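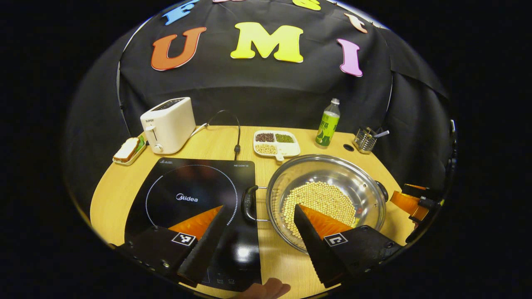
To: the Trostik players' list
Subject: Re: Is the Gravcombe chapter broken, or is it me?

Hello all,

I finished Gravcombe last night, well past two, and I've been itching to write this ever since. First the message I'm replying to, for anyone who skipped it:

> I've been stuck in Gravcombe for a fortnight. The miller says "come back when the river is quiet", so I wait, and the river never goes quiet. I've slept at the inn, I've drained the lock, I've even gone back to Savska and bought the stupid flute. My save says 83 hours. Is this a bug? If it is, I'd like to know before I sink another weekend into it. And while I'm moaning: why can I carry only 2 lanterns?

It isn't a bug! I thought so too, and I'm so glad I didn't give up, as it's now my favourite chapter in the whole game. Mild spoilers from here on, so look away if you want to work it out alone.

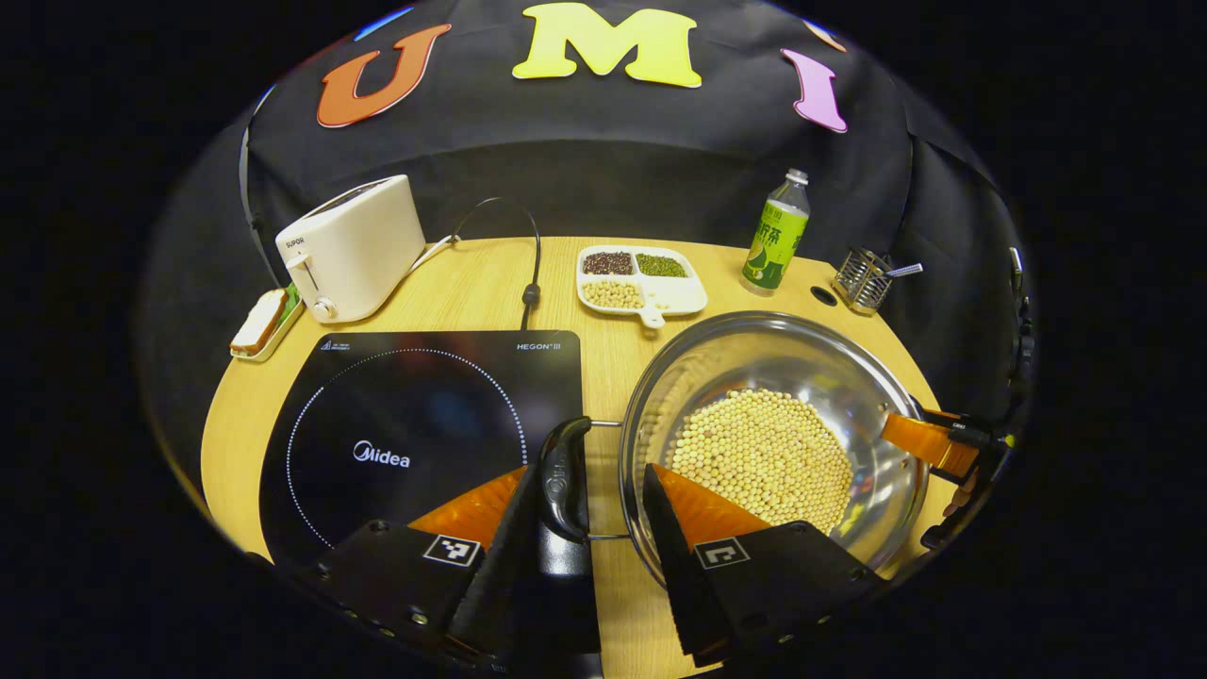

The miller is talking about the sound of the river, and you can change that from the weir house. Go in by the back door (the front one stays locked until chapter six), and you'll find the kitchen with the stove and the long shelf. Most of us click on the stove, get the line about cold ashes and walk straight out again. I did that for days. The thing you want is the bread on the table, drawn very plainly, no bigger than the slice with the green garnish on its white plate up there, and just as easy to pass over when there's a toaster and a cooktop to look at. Pick it up, take it to the ducks below the weir, and they move off. Then you can hear the loose board knocking. Fix the board and the river goes quiet.

I laughed out loud. All that fuss with the lock and it was ducks!

About the lanterns: yes, the limit is 2, and I've come round to it. In Savska it's only a nuisance, but in the Gravcombe tunnels you have to choose which one to leave behind as a marker, and I found that properly tense. If you really can't stand it, the settings menu has "relaxed carrying", which raises it to five. It doesn't touch the ending.

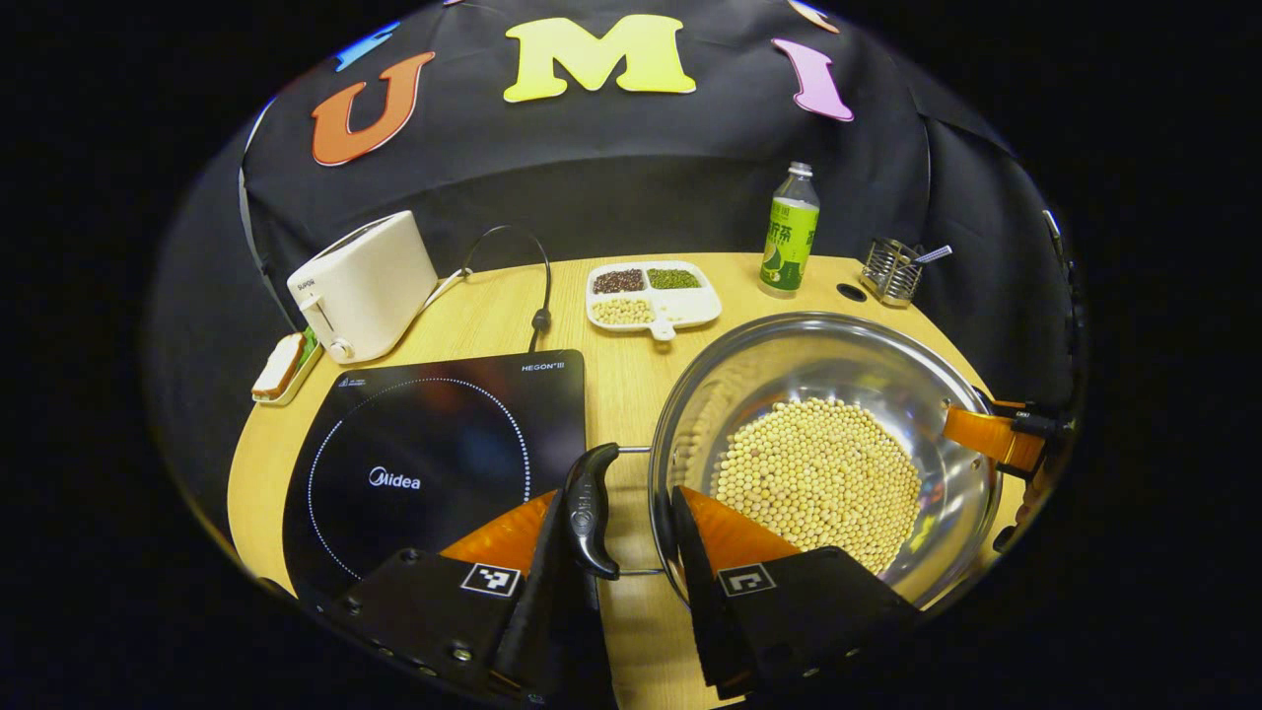 One warning, though. Don't sell the flute. You need it in the Hanrahan tower, where the bell puzzle can't be started without it, and the shop in Savska won't sell you another. I had a save from before I'd sold mine – pure luck – and lost only the evening.

The seed-sorting game in the tower cellar has had a lot of grumbling on this list, and I want to stick up for it. You're given a sack of 339 seeds and have to find the odd ones by tilting the tray, and the trick is in how you spread them. Heap them up and you'll never see anything. Get them into a flat round layer with a ring of clear space at the edge, like the dried yellow beans in that steel pan, and the odd ones roll out to the rim when you tilt. Tilt slowly, go clockwise, and let the tray settle before each turn. I was done in ten minutes, and the little tune that plays at the end is lovely.
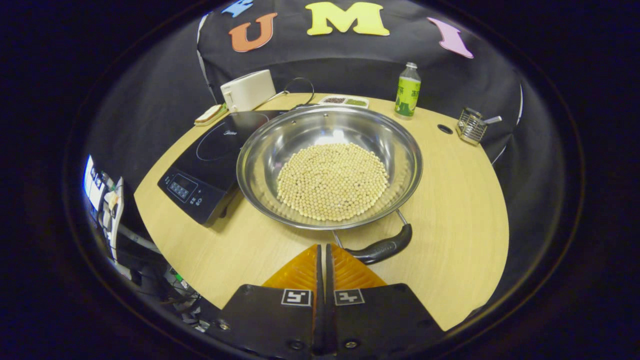

Has anyone got into the room behind the Hanrahan bell yet? I can see the door from the upper stair, and there's a keyhole, but none of my keys will even offer themselves. I've tried it before and after the bell rings. Hints only, please, I'd like to get there myself if I can. The keyhole has a round metal plate around it with a long handle sticking out at the bottom, much the same outline as the pan with its black handle, so I wonder whether it's meant to be turned and not unlocked at all.

Good luck with the ducks, and do write back when the river stops!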